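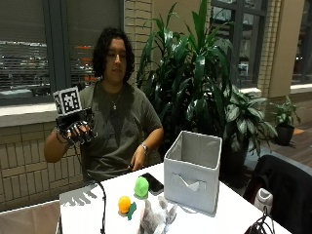 Wired sensor glove with tag marker, in use at a table of small objects.

About Nenham

Nenham makes hand-capture equipment and records manipulation data with it. The equipment is sold or hired as a kit under the name Sevar. The recording work is sold as a service under the name Pathak. Customers are mostly firms and university groups building robot hands, grippers and the software that drives them. Most of them come to us with a robot that can already reach an object and needs to get better at what it does once it is there.

The company was set up by Italo Fontana and Giorgia Messina, who had worked together on test rigs for packaging machinery. Their first product was a force gauge for suction cups, which we no longer make but still repair. The first glove was built to settle a disagreement over how packers were turning a carton in the hand. It was crude, it measured only two fingers, and a customer asked to buy it.

We work from Grerkavine, a former weaving shed that has been split into units. The workshop, the calibration bench and the stores are on the ground floor. Recording takes place there, at customers' own premises, or in rented rooms, depending on what the data is meant to represent.

What is in the Sevar kit

Sevar is a worn glove with jointed segments along the fingers, connected by cable to a recorder. A printed square tag is mounted on top of the glove so that an outside camera can find the position and angle of the hand. The segments give finger posture; the tag gives the hand's place in the room. The two are logged against one clock.

The standard kit contains:

Glove, right or left hand, in one of three sizes
Tag plate and spare tags
Recorder with mains supply
Fixed camera with table clamp
Cable set and strain reliefs
Calibration block
Carry case

A second glove can be added for two-handed work. The recorder has inputs for both, so no second recorder is needed.

The glove is wired by choice. We tested a radio version over one winter and dropped it. Battery weight on the back of the wrist changed how people picked up light objects, and lost packets were harder to deal with afterwards than a cable is during a session. The cable leaves the glove at the wrist end and can be led over the edge of the table or up to a shoulder clip. For seated work we recommend the table edge. For standing work the shoulder clip is better, and it has to be ordered separately.

Sizing matters more than customers expect. A segment that sits off the finger joint will still produce a reading, and the reading will look reasonable. The fitting sheet supplied with each kit asks for three measurements of the wearer's hand. If any falls between sizes, order the smaller. Watches and bracelets may be worn provided they do not touch the glove body.

The gripper unit

The second recording tool is a hand-held gripper with a wide-angle camera fixed to it. The operator holds it and works it by hand. Its jaws match the geometry of a common two-jaw robot gripper, so a recorded movement can be played back on a robot with little conversion. The camera looks forwards over the jaws and gives a circular picture with strong curvature towards the rim. Correction files are supplied with each unit, and they are particular to that unit. Do not swap them.
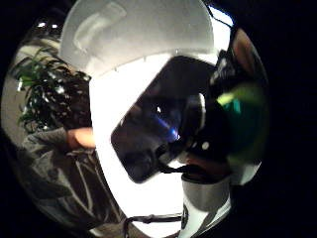
View through the camera of the hand-held gripper, with a white shell and its dark panel close to the lens.

At short range the object fills most of the view and the background is squeezed towards the rim. Customers used to flat pictures sometimes ask for the image to be cropped or straightened before delivery. We can do so, but we deliver the uncorrected files as well, as cropping removes the surroundings that some training methods use to work out where the tool is.

Shiny objects are a known difficulty. Glossy plastic shells, dark screens and polished metal all return reflections that move with the camera, and software that tracks surface detail can follow the reflection and lose the object. We do not coat or mask objects to avoid this unless the customer asks in writing. If the robot will meet shiny things in use, the recordings ought to contain them.

The Pathak service

Pathak is for customers who want recordings and do not want to run sessions themselves. We supply the operators, the equipment, the objects if required, and the finished files. A job normally runs in this order.

1. Task sheet. The customer describes the actions wanted, the objects, and what counts as a completed action. Nives Gatti turns this into a script for operators. Vague verbs are sent back. "Tidy" is a vague verb; "place the ball in the cube" can be recorded.

2. Object list. We hold a store of household and soft items: balls, plush toys, felt shapes, fabric storage cubes and the like. Customers may send their own. Objects are logged by number, and damaged ones are retired and not repaired.

3. Pilot. Seventeen trials are recorded and delivered before the main job starts. The customer checks them against their own software. Most corrections to the script are made at this stage, and they cost nothing extra.

4. Main recording. The basic block is 300 trials. Larger jobs are sold in multiples of this. Smaller ones are accepted only as a repeat of an earlier block.

5. Checking. Each trial is played through by a person. Trials with a lost tag, a slipped segment or a wrong object are marked and kept in a separate folder. Failed grasps are not treated as faults. They are labelled as failed and left in the main set.

6. Delivery. Files go out by download or on a drive, with the task sheet, object log, calibration records and the list of marked trials.

Rooms are left much as they are. Plants, blinds and window reflections may appear in the recordings, by day and after dark. A customer who needs a plain background should say so on the task sheet, and we will bring screens.

Calibration and accuracy

Every glove is checked on the bench before it leaves the workshop. Meinrad Zwahlen runs the bench and signs the record sheet. The check covers nine hand postures on a fixed form, each repeated after the glove has been taken off and put back on. The repeat is the part that usually fails. A glove that reads well once and differently after refitting is returned to the workshop for adjustment.

Customers should repeat the short version of the check, using the block in the kit, at the start of each session and after any break in which the glove was removed. Keep the results. If a query arises about a set of recordings, the first thing we will ask for is the calibration file from that session.

Known limits are as follows. The glove does not measure contact force at the fingertips. Tag tracking stops when the tag turns away from the fixed camera, and the gap is recorded as a gap; we do not fill it in. Thumb rotation is the least accurate channel and should not be used alone to judge a grasp. Very small objects held between the fingertips may be hidden from the fixed camera altogether, and for these the gripper unit or a second camera is advised.

Operators and consent

Operators are paid by the hour and not by the trial. Payment by trial was tried on one early job and produced fast, uniform movements that were of little use to the customer. Each operator signs a consent form stating what is recorded, who receives it and whether their face will be visible. Where the customer has no need of faces, they are blurred before delivery. An operator may ask for a session to be withdrawn up to the point at which the files are sent.

Glove sessions include a break away from the table. The glove warms the hand, and grip changes as the hand tires. Liners are changed between wearers and can be bought in packs.

Hire, purchase and repair

Sevar can be bought outright or hired by the month. Part of the hire charge is taken off the price if the kit is bought at the end of the hire. The gripper unit is available on the same terms. Prices depend on the number of gloves and cameras, and are given on a written quotation.

Repairs are done at Grerkavine. The parts that wear are the cable, the finger segments and the liners. Cables and liners can be changed by the customer with the tool in the case. Segments should come back to us, as the glove must go over the bench again once one has been replaced. Please send the glove with its recorder; faults reported as glove faults are often in the connector between the two.

Parts for the previous model of glove are still held. Parts for the original two-finger glove are not.

Who to contact

Giorgia Messina: purchase, hire and quotations
Nives Gatti: Pathak jobs, task sheets and object lists
Meinrad Zwahlen: calibration, repairs and correction files
Agata Donati: operators, consent forms and data requests
Italo Fontana: custom glove and gripper work

Visits to the workshop are by appointment. The next open bench session for existing customers is in November, and places are given in order of request. Bring your own glove if you would like it checked on the same visit.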